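Wednesday, October. Cell 2, Trevoren line, folding and packing.

Arm parked beside the fabric-covered surface, gripper open, nothing in it. Pads are the coarse black ones on the red fingers.
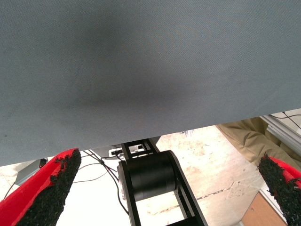

## Throughput and who does what

First full week with the arm feeding the Gallidance folder. 3,000 pieces through, 194 of them sent back to the manual bench. Most of the returns were double picks on thin liner. The wrist view doesn't separate two layers of the same color, so the operator still decides.

Feeding used to take two people per shift. It now takes one, who also clears rejects and restarts the cycle. The second position moved to inspection. Complaints from inspection are fair: the work arrives in bursts of 20 or so after each restart, then nothing. Before, people paced themselves.

- Lifting is down. Shoulder reports for the week: none.
- Walking is up. The reject bin is on the wrong side of the cell.
- Breaks no longer line up between the two posts. Night shift swaps posts at the half; day shift does not, yet.

## Pads

Grip force left at 700 on the controller scale. At 438 it dropped folded edges on the heavy twill. Black crumbs could end up on pale stock, so inspection should log any they find, with the lot number. Terkari quoted a smoother pad; no sample yet.

## Open

- Move reject bin, retime the walk.
- Buffer tray ahead of inspection, try two depths.
- Write the restart procedure so it can be done without calling maintenance.
- Cable slack at the joint: check at full reach before raising speed.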